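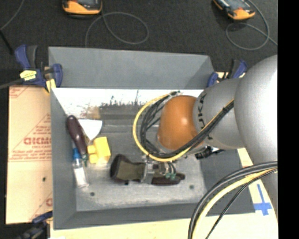
A gray bin with sloping sides, scuffed along the floor.

How to Clean Out and Reset a Storage Bin

I put off cleaning my bins for longer than I'd like to admit, and then one Monday I tipped one over looking for a hose washer and got a lapful of grit, dead leaves and what I think used to be a seed packet. So now I do the whole lot twice a year, once in spring and again in September, and it's a much nicer job than it sounds, especially with the radio on!

What you need: a stiff hand brush, a bucket, dish soap, baking soda, 3 old rags and somewhere flat to let things drain. I use the back step.

Start by emptying the bin completely. I know it's tempting to shuffle everything to one end and wipe the other, but you'll only push the dirt around. Lay the contents on an old sheet and put like with like as you go. If you find something you can't name, set it aside and come back to it after coffee.

Brush out the dry dirt first, working from the top of the walls down to the floor. Corners hold the most, so turn the bin on its side and give it a good thump (outdoors, please).

Next, fill the bucket with warm water and a squirt of soap, and wash the inside. For scuffs, mix baking soda with just enough water to make a paste, rub it on with a damp rag, wait 11 minutes and wipe it off. Try a hidden patch first if the bin is painted. Some marks are scratches and will stay, and I've made my peace with mine.

Rinse, tip it up to drain, and leave it until the floor is bone dry — overnight if the weather is damp. I once skipped this with a tin of screws and lost every one of them to rust.

Now for putting things back. I sort mine into four groups: fixings, garden bits, tape and string, and the odds and ends I can't part with. Heavy things go in first. Anything small goes in a jar with a lid, and the label goes on the jar, never on the lid, as lids do wander.

If you have two bins to do, wash them one after the other while the water is still warm. Mine take up most of a morning, with a stop for toast.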